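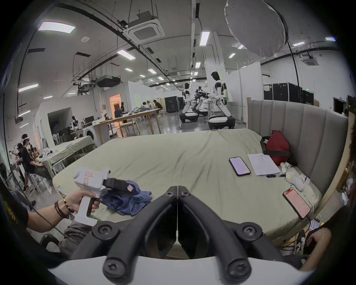 Photo: Otakar Kuruc

Still not sleeping. Week three of it. 3:40 this morning I was in the kitchen eating dry cereal out of the measuring cup and reading the back of the kettle box.

So. Things I have tried, for everyone who keeps emailing (thank you, keep going, I'm desperate).

Magnesium. Nothing. Weird dreams, maybe.

No screens after nine. Lasted two nights. Then Mum rang at ten and wanted to video chat about her gutters.

Chamomile tea. Up twice to pee. Great.

Counting backwards from 100 by sevens. Žofie swears by this, she's an accountant, I think it's like a lullaby for her. I get to 16 and start over and get cross.

A podcast where a man reads old train timetables in a very low voice. This one sort of worked?? Got about half an hour out of it and then the ads came on at twice the volume. Mattress ad, of course.

Also new sheets. I know. But the old ones had gone that thin scratchy way in the middle and I kept finding the bit with my foot. Cotton, on sale in March, colour I wouldn't have picked but my favourite one was sold out in queen. They wrinkle if you look at them. Do not care, not ironing a sheet at my age.

The doctor says get up at the same time every day no matter what, even if I've only slept an hour. Which is a horrible thing to say to a person. Starting tomorow. 6:30, no snooze, outside for a walk before coffee. BEFORE coffee.

Will report back. If anyone has the name of a timetable podcast with no ads please put it in the comments, and

oh and the zucchini bread recipe is coming, I haven't forgoten, I just can't be trusted with the oven right now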